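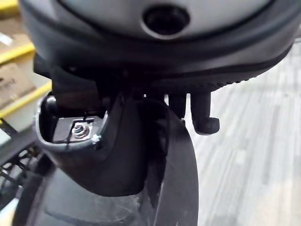
Figure 2. Gripper finger below the gray housing.

Print | E-mail

4. Who takes part in online consultation?

The claim we examine in this section is a familiar one. Put a town's decisions on a website, let people comment and vote from home, and more residents will take part than ever came to an evening meeting. Vendors of consultation software repeat it, and so do many of the councils that have paid for that software. We think the claim rests on weak measures.

The first problem is the word "participant." On Vustura, the platform used in the town we studied, a participant is any account that has opened a consultation page while logged in. Reading one paragraph and leaving counts. So does clicking through from a reminder e-mail to find the unsubscribe button. By this measure the bus route consultation had over 2000 participants, and the council's own newsletter called it a record. When we limited the count to accounts that had written a comment or cast a vote, the number fell to 81. That may still be more people than would have come to a meeting on the same subject, but we can't tell, as attendance at the older meetings was never written down in any regular way.

The second problem is the baseline. The Skandex score, which the council cites in its annual report, compares each year with the one before. It has no entry for the years before the platform was bought. A rising score therefore tells us that the platform is used more than it was, and very little about whether residents have more say.

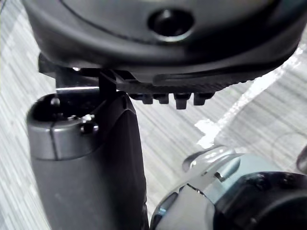 SKEVHAM, February –

The material for this section was gathered during the bus route consultation and the weeks after it closed. We had access to the full comment export and to the public minutes of the council sessions in which the results were discussed. We did not have access to account records, so age, income and home address are unknown to us except where a commenter chose to mention them. Several did. We have made no use of these remarks, which can't be checked.

Of the comments in the export, 70 percent came in during the last evening before closing. Pfister, the firm that ran the platform for the council, reads this in its closing report as a sign of growing interest. We are less sure. A late rush is also what one would expect from people who had been told to post by a club, a shop owner or a neighbor, and a good share of the late comments use the same three or four sentences in the same order. Copying a text is a perfectly fair way to take part in politics. It does make it hard to treat each comment as a separate opinion, though, and the closing report does exactly that.

There is also the matter of what happened to the comments once they were in. The minutes mention the consultation in 2 sessions. In the first it was noted that a summary had been received. In the second the route plan was passed as drafted, with a sentence thanking residents for their input. We found no passage in which a comment is quoted, answered or argued with. Perhaps this took place in conversations that left no record – councils are busy, and minutes are short. But a reader who wants to know whether the online route gave residents any power over the outcome has only the minutes to go on.

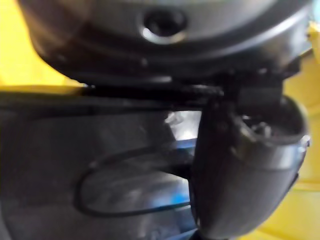

4.1 Limits of the data

One town and one consultation can't settle the general question, and we don't offer them as proof that online participation fails. Bus routes may be a poor test, as the people most affected by them are often the least likely to hold an account. A consultation on a park or a school might have gone differently. We also relied on our own reading to decide which comments shared a text, and another reader might have drawn the line elsewhere. The coding rules are given in the appendix, together with the comments we found hardest to place.

Print | E-mail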